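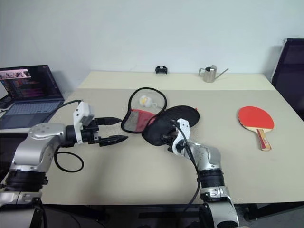 Thursday, October 24, 2019

I have been teaching two robot arms to pass table tennis paddles around, and I am less impressed with the two of us than I expected to be.

The sales pitch for this kind of thing hasn't changed much since I started paying attention to it. You don't program the robot anymore. You show it. You put on the gloves or grab the handles, you do the job yourself through the arms, and after enough repeats the software has learned what you know. Tiruwork Wako has believed this for longer than I have, and she was the one who talked me into giving it some of my evenings. I said I would do it if I could write down what I thought. She said fine, as long as I did the hours first.

So, the hours. I have recorded 342 demonstrations since June. I know the number because the logging program (ours is called Skumex, and don't ask me where the name came from) puts it in the corner every time I save one. Of those, I threw out 108. Some I dropped because the gripper missed the handle. More of them I dropped for reasons I'd have trouble defending to a stranger. I hesitated. I went the long way around. I picked up the paddle, didn't like how I was holding it, and put it down again.

That last group bothers me. If the idea is that the robot learns from what people do, then people dither, and I've been cutting out the dithering. What's left is 234 takes of me pretending to be somebody decisive. Sorry, 233, I found another bad one last night while checking the folder and haven't made up my mind whether to count it.

The control side is harder to describe than I thought it would be. You hold a pair of small handles and the arms copy your hands, give or take a delay you stop noticing after the first week. What you never stop noticing is that you can't feel anything. Pick up a paddle at home and your fingers tell you right away if it's slipping. Through the arms I get nothing. I watch the handle and guess. I've started squeezing too hard every single time, and I'm sure that is going to show up in whatever the thing learns. Garbage in, as my father used to say about the church newsletter.

Tiruwork says this is a known problem and that the learned version smooths a lot of it out. Maybe it does. I asked how we would tell the difference between a robot that learned to hold a paddle and a robot that learned to squeeze like a nervous man, and she said we would test it with something soft. We haven't done that yet.

We did test the paddles. The first trained version got 43 tries at picking one up from the table. I'm not going to give the success rate, partly because we couldn't agree on it. Does it count if the paddle gets picked up by the edge of the rubber? I say no. Sreekumar Pinto says the task was "pick up paddle" and the paddle was up. He is an engineer and I used to fix pianos, and I think that's the whole argument right there. When somebody shows you how to do a job, most of what they are showing you is what counts as done. I can't find the place in the software where that goes in.

Then there's the matter of where things are. I got lazy early on and always laid the paddle down in more or less the same part of the table, handle toward me. The arm got decent at that. Turn the handle the other way and it reached for where the handle would have been, very smoothly, and closed on nothing. It was one of the more confident mistakes I've seen, and I have worked with contractors. Since then I've been moving everything between takes, adding a few things that don't belong, leaving stuff at the back of the table. That helped. It also means the "learning from a handful of examples" line that got me interested in the first place was doing a lot of work.

I want to be fair here. There was an evening when it did something I hadn't shown it, or didn't think I had. The left arm came in crooked, stopped, backed out a little and came in again straighter. I was pretty excited for a minute. Then I went back through the recordings and found that I do exactly that, constantly, and hadn't thrown out nearly as many of those as I believed. So it had learned the dithering after all. Tiruwork thinks this is wonderful. She thinks recovering from a bad approach is the most useful thing in the whole pile and that I should stop deleting my mistakes. She may be right about that one. I've stopped deleting them for now.

What I don't buy is the next step, where this scales up to any job anybody knows how to do. I spent months on a paddle. A paddle is a nice thing to grab – it's stiff, it has a handle made for grabbing, and it doesn't mind being dropped. Tuning a piano took me six years to get good at and I still couldn't have told you what my wrist was doing. I'm told the answer is more data. Who is going to sit there and make it? My shoulders hurt after an hour with the handles. I did ask whether the person doing the showing ever gets any better at it, and the honest reply was that I've gotten faster, so the early takes and the late takes don't match, and that is a problem too.

Other small complaints, for the two people who read this far and might try it themselves. Cables. Always check where the cables are before you rotate a wrist. Save after every take, even the ugly ones. Write down what you were trying to do, in words, because in a week the recording won't tell you. And don't do more than an hour, you'll think you are fine and the last ten takes will be junk.

I've said I'll keep going until Christmas. Next is two-handed passing, where one gripper holds the paddle and the other one takes it, and both of them are me. I tried it on Tuesday and my hands kept letting go at the same time.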